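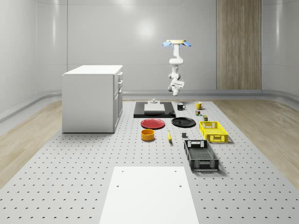 My first pot tasted like cardboard and my second was the best coffee I've made at home, one owner wrote to us in August, so please tell people to do the rinse! We're telling you. The rinse is step 3, and it takes less time than finding your favorite mug.

Section 2: Setting up your Fomum drip brewer

Before you start, check that you have the brewer base, the water tank, the filter basket, the glass carafe and its lid. The paper insert inside the carafe has to come out too. It's easy to miss.

CAUTION: Keep the brewer unplugged until step 3. Never run it with an empty tank.

1. Pick a spot. The base wants a flat, level surface with open air above it, so don't tuck it under a low cupboard. Steam comes out of the vent at the back and will mark painted wood over time.

2. Wash the loose parts. Warm water and a drop of dish soap are all you need for the tank, basket, carafe and lid. Dry the bottom of the tank well, including the little ring around the valve. The base never goes in water – wipe it with a damp cloth.

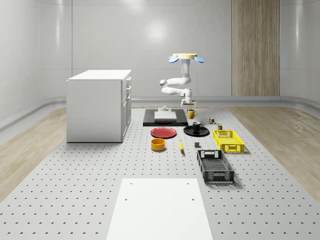
3. Rinse the machine. Fill the tank to the top line with cold water, leave the basket empty, close the lid and plug in. Press BREW. When the light stops blinking, pour the water away and do it all again. If you still catch a papery smell, run a third tank.

Note: Gurgling near the end of a cycle is normal.

4. Set the brew temperature. Hold TEMP until the number flashes, then use the arrows. We ship every brewer set to 93 °C, a lovely place to start with medium roasts. Very dark beans can turn bitter there, so try 90 and see what you think.

5. Make a small test cup. Put a paper filter in the basket, add two level scoops of medium-ground coffee and pour 200 ml of water into the tank. Press BREW. The machine wets the grounds first and then pauses, which looks like a fault the first time you see it. Let it do its thing! The pause lets gas out of fresh coffee, and you may see the grounds puff up nicely if your beans were roasted recently.

CAUTION: Don't put more than 35 grams of coffee in the basket. It can overflow, and the grounds will find their way into the valve.

6. Taste, then change one thing at a time. Sour or thin coffee usually wants a finer grind. Harsh coffee wants a coarser one. Leave the temperature alone until the grind is close,

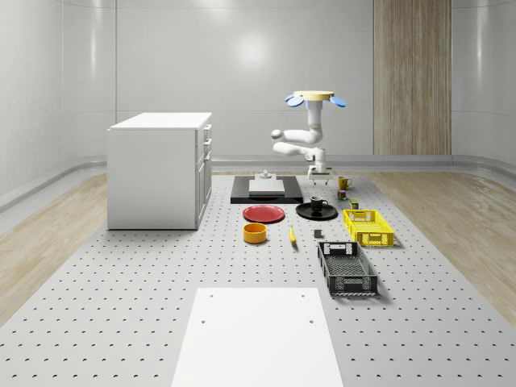 and then nudge it a degree up or down. Write your settings on the card inside the Brenadero carton. You'll want them when you open a new bag, and the Sutanto hand grinder uses the same grind numbers as the card.

Note: If your tap water is hard, fit the Getell filter disk in the tank before everyday use. Soak it in cold water first, push it down until it clicks, and run one more empty cycle.

Cleaning and descaling are covered in Section 3.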